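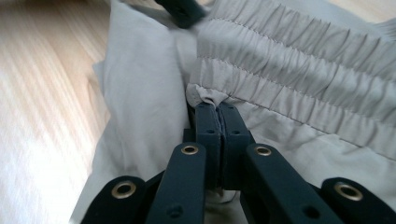

Potato Dumplings with Three Kinds of Flour
Project report, food preparation course, Lesden College
Written by Zoriana Marchuk. Project partner: Amirhossein Rashti. Teacher: Rekha Bhatt

1. Why we chose this topic

In my family we eat potato dumplings with fried onion on top, and in winter we eat them very often. When I came to Lesden I tried to make them with the flour from the nearest shop and they became heavy and a little grey. My aunt told me on the telephone that the flour was wrong. Amirhossein thought that the potatoes were wrong. We decided to test the flour first, and to keep everything else the same as far as we could.

The flours were plain wheat flour, coarse wheat flour (the kind which is sold for dumplings in Czech shops) and potato starch mixed half and half with plain wheat flour. The coarse flour was sent to us by Otakar Šťastný, who taught a short baking course at our college in June and still answers our messages.

2. Ingredients and preparation

For one batch we used:

600 g potatoes, boiled in their skins and peeled
200 g flour
1 egg
1 level teaspoon salt

The potatoes were a floury variety from the market in Vadcombe. After boiling and peeling, all of them together weighed 2,718 g, so we had enough for three batches and for one trial batch. The trial batch is not included in the results, as we forgot the salt in it. The small rest was eaten with butter.

The potatoes were boiled in the evening and left in the fridge overnight without a cover. This was the advice from the old Mykhailiuk recipe book, which belongs to my family and has no printed date. The book says that a potato must "sleep" before it is made into dough. In the morning we pressed them through a potato ricer. A grater also works, but the dough will have small lumps.

We mixed the flour and salt into the potato with a fork, added the beaten egg and kneaded only until the dough held together. Each batch was rolled into a long sausage shape and cut with a wet knife. From every batch we got 17 dumplings of nearly equal size. We boiled them in salted water which was only just moving, and took them out four minutes after they had come up to the surface.

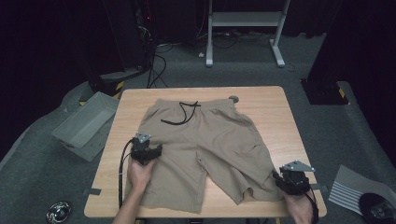

3. Results

Plain wheat flour. The dough was sticky and we needed to flour the table twice. The cooked dumplings were smooth outside, and inside they were soft but slightly like glue. Celina Kubiak from our class tasted them without knowing which flour it was and wrote "good for children, too soft for me".

Coarse wheat flour. This dough felt dry during the first minute and we were afraid that it would break. After a rest of ten minutes under a cloth it was easy to roll. The dumplings kept their cut edges in the water and had a light bite. Four tasters out of five put them in first place.

Potato starch and plain flour. The dough was very white and pleasant to touch. The dumplings were shiny and springy, and when they became cold they turned quite hard. One taster liked these the most, but he ate them immediately. I tried one again in the afternoon and could not finish it.

All three batches were served with the same onion, fried slowly in sunflower oil, and a spoon of sour cream on the side. Perhaps this was a mistake, for the onion has a strong taste and it made the differences smaller. Next time we would give the first dumpling plain.

4. Problems during the work

The second pot was smaller than the first one, and when we put the cold dumplings in, the water stopped boiling for a longer time. We noticed this with the starch batch. It is possible that a part of their hardness comes from the pot. Mrs Bhatt asked us to write this openly in the report and not to repeat the batch from fresh potatoes, which would be different again.

We also did not agree about the moment when a dumpling is "at the surface". Amirhossein started the clock with the first one, I would start it with the last one. We used his way for all three batches.

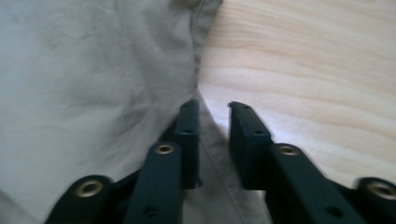
Can the dumplings be prepared one day before and boiled later?

The raw dough becomes wet in the fridge and loses its shape, so it is better to boil the dumplings first, brush them with a little oil and keep them covered. The next day they can be cut in slices and fried in butter. We did this with the leftover coarse flour dumplings, and in my opinion they were better than on the first day.

5. What we would try next

We would like to use the coarse flour with two sorts of potato, one floury and one waxy. Amirhossein also wants to fill them with plums, as they do it in Koderov, where his flatmate grew up. For this the dough must be rolled thinner and the sugar should be put inside the plum in place of the stone. I have written to my aunt for the quantities and will add them to the class folder when she answers.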